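20 February 2025

Shop notebook, Kirero cell, bin picking

Got in late, only had the bench till 1930. Abrehet had already swapped the finger pads so I started from her config, not mine. Did a fresh hand-eye cal. First try was garbage, forgot to change the tool offset. Second one fine.

Speed still capped at 7 percent. Want to go up but not till the wrist cables are tied down properly. Asked Emmont for longer sleeving in December, still nothing. Will try Bandard instead.

Grasp planner: took max candidates from 3000 down to 100, much snappier, didnt see worse picks. Yan branch has the depth filter merged now, use that one. Old one drops points near the side walls and then the planner thinks it can go straight through them.

Clamp at the bin corner: check it before every run. Bins creep otherwise and the cal is off again.

Shovel next. Want the scoop end first, then the loop grip, see which the planner ranks higher with no hints.
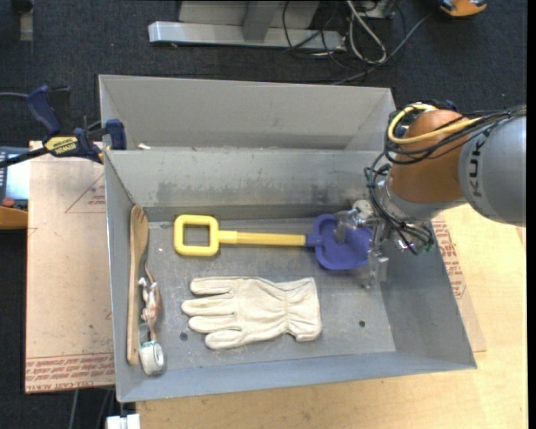 Glove is the one I'm worried about. Lies so flat the depth blob merges with the floor. Abrehet says pinch at the cuff seam, I say go for the fingers. Try both.

Also the tape roll next to the wooden handle, planner lumps them as one object. Need to split by color maybe?

To do:
cable ties
log gripper current, not just postion
ask Abrehet Kumsa where the spare pads went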